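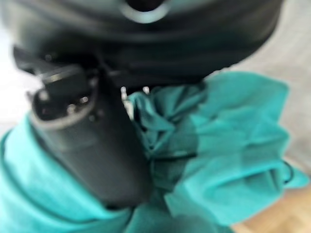 *A turquoise cloth bunched up against the gripper, as the wrist camera sees it.*

# The Grip That Wouldn't Let Go

The fault log at the Sedville laundry line has 30 entries under one heading: "release not confirmed." The earliest dates from May. In each case the arm had picked up a cloth, carried it to the folding table and opened its fingers on command, and the cloth had stayed where it was.

A held cloth is a small failure. The trouble at Sedville came from what the controller did next. Jillura, the firm that built the cell, had written the release check as a single test of finger position. If the fingers reached their open setting, the part was considered gone and the arm was free to travel at full speed. A fold of fabric caught high up, near the housing, doesn't stop the fingers from opening. It just hangs there.

On cycle 1832 of a long run, a hanging cloth swept across the table edge and snagged on the guard latch. The arm kept pulling for 11 seconds before the torque limit tripped. The latch bent far enough to open the guard circuit, and the cell shut down as designed. No one was inside. The inspection report classed the event as a safety matter all the same, on the grounds that a person reaching in to free the cloth would have been reaching toward an arm that believed its hand was empty.

Soft goods are hard to grip cleanly. A box has one width. A cloth has whatever width it was squeezed into, and the folds between the fingers can creep upward as the grip closes. Wrist camera views are of limited help. The fabric often fills the lower half of the view, motion smears the outlines, and the far finger may be hidden altogether. Killell, which supplies the vision software, had tuned its detector on still frames and found that it missed bunched material close to the housing more often than material at the fingertips.

The repair has three parts. The release check now needs two signals, finger position and a clear camera view taken after the arm has stopped. Travel speed stays low until both agree. If they disagree twice, the cell drops to a protected stop and calls an operator, who must lock out the drive before touching the cloth.

Zamani, a plant that runs the same cell, has taken the software change but not the lower travel speed - its managers say the cost in cycle time is too high. Sedville has kept both. Its log has shown two protected stops since the update, both cleared with the drive locked out. The bent latch has been replaced with a recessed one.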